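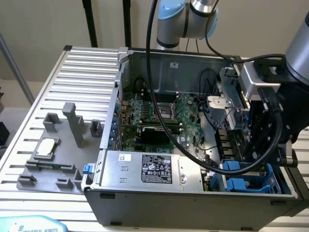

Osamach Torre T2 – Gabinete recondicionado para montagem e peças

Referência: OS-T2-415
Estado: recondicionado, sem processador
Disponibilidade: em estoque

Computador de mesa em formato torre, vendido como base para montagem, reposição de peças ou uso em cursos de manutenção. O conjunto é fornecido com chassi de chapa cinza, placa-mãe, fonte de alimentação, um módulo de memória e os suportes internos de unidades. O processador não acompanha o produto: o soquete da placa-mãe é entregue vazio, com a armação metálica de retenção montada.

A tampa lateral sai inteira e dá acesso a todo o interior. Para trabalhar com conforto, deite a torre sobre a bancada com o lado aberto para cima. Nessa posição, a placa-mãe, a fonte e a gaiola de unidades ficam acessíveis ao mesmo tempo.

O que está incluído

Chassi em chapa metálica cinza com tampa lateral removível
Placa-mãe verde com soquete de processador vazio
Um módulo de memória RAM
Fonte de alimentação interna
Suportes de placas de expansão na cor azul
Gaiola de unidades com suporte plástico branco
Travas de unidade em plástico azul
Cabos internos da fonte e de sinal

O que não está incluído

Processador
Disco rígido ou SSD
Placa de vídeo
Cabo de força
Teclado, mouse e monitor
Sistema operacional e licenças

Placa-mãe

A placa-mãe vem fixada ao chassi e não precisa ser retirada para a instalação do processador. Os encaixes de memória ficam em fila ao lado do soquete. O módulo fornecido já vem instalado e pode ser mantido ou substituído. Antes de comprar um processador ou memória adicional, consulte a ficha de compatibilidade da referência OS-T2-415, enviada em PDF com a confirmação do pedido. A lista de processadores aceitos depende da revisão da placa, indicada na nota que acompanha cada unidade.

O cooler e a pasta térmica devem ser adquiridos à parte, de acordo com o processador escolhido.

Fonte de alimentação

Fonte prateada, montada na horizontal dentro do gabinete. A etiqueta preta e branca com os dados regulatórios fica voltada para o lado da tampa e pode ser consultada sem retirar a peça. Confira nela a tensão de entrada antes de ligar o equipamento à rede.

A fonte é um componente selado. A abertura da carcaça da fonte cancela a garantia e expõe o usuário a risco de choque elétrico, mesmo com o cabo de força desconectado. Em caso de defeito, a peça é substituída inteira.

Gaiola de unidades

A gaiola metálica prateada é montada em pé na lateral do chassi. O suporte plástico branco fica preso a uma das faces. As travas azuis prendem as unidades e são soltas com os dedos. Travas avulsas podem ser pedidas pela referência OS-TRV-43, em pacote com 2 unidades.

Ao recolocar uma unidade, afaste primeiro os fios finos que passam junto ao suporte branco. Fio preso entre a unidade e a gaiola é a causa mais comum de mau contato nos aparelhos que recebemos de volta.

Instalação

1. Desconecte o cabo de força e aguarde um minuto.
2. Deite a torre em superfície plana e firme.
3. Retire a tampa lateral.
4. Toque uma parte metálica do chassi ou use pulseira antiestática aterrada.
5. Abra a armação de retenção do soquete e posicione o processador sem forçar.
6. Feche a armação, aplique a pasta térmica e monte o cooler.
7. Instale a unidade de armazenamento na gaiola e verifique a trava.
8. Ligue os cabos de alimentação e de dados.
9. Confira se não ficou parafuso ou ferramenta dentro do gabinete.
10. Recoloque a tampa e só então conecte o cabo de força.

Manuseio e limpeza

Use pincel macio e ar comprimido seco, em jatos curtos. Não aplique álcool ou produto líquido sobre o soquete. As peças plásticas azuis e brancas podem ser limpas com pano levemente úmido, depois de retiradas do gabinete, e devem estar secas antes da remontagem. As bordas da chapa interna podem ter acabamento vivo; recomendamos luvas finas para quem vai desmontar várias unidades em sequência.

Uso em cursos e oficinas

O modelo é indicado para aulas de montagem e desmontagem por reunir soquete exposto, encaixes de memória, fonte e travas plásticas em um único conjunto. A linha didática Trerden inclui roteiro impresso de exercícios para este gabinete, vendido separadamente. Para turmas, sugerimos uma torre a cada dois alunos.

Pedidos em quantidade são preparados no depósito de Pollatville e embalados individualmente. Para lotes grandes, até o limite de 2.000 unidades por contrato, solicite proposta ao setor de vendas. O prazo de entrega é informado na proposta.

Embalagem e transporte

Cada torre segue fechada, com a tampa lateral parafusada, em caixa de papelão com calços nos cantos. Guarde a embalagem durante o período de garantia. Devoluções sem calços internos são recusadas quando houver amassado no chassi.

Garantia

Garantia de 90 dias contra defeito de funcionamento da placa-mãe, da fonte e do módulo de memória. Riscos leves e marcas de uso na chapa são próprios de produto recondicionado e não são cobertos. Danos nos contatos do soquete devem ser comunicados em até sete dias após o recebimento, antes de qualquer tentativa de instalação.

A assistência técnica é prestada pela Abdelaziz. Ao abrir o chamado, informe a referência do produto, o número da nota e uma descrição do problema.

Produtos relacionados

OS-TRV-43 – Travas plásticas azuis para unidade
OS-SUP-B – Suporte plástico branco para gaiola
OS-EXP-A – Suportes azuis para placas de expansão
OS-TMP-T2 – Tampa lateral avulsa

Página atualizada em 16 de novembro de 2020. Preços e condições para pedidos em quantidade válidos até o fim de janeiro.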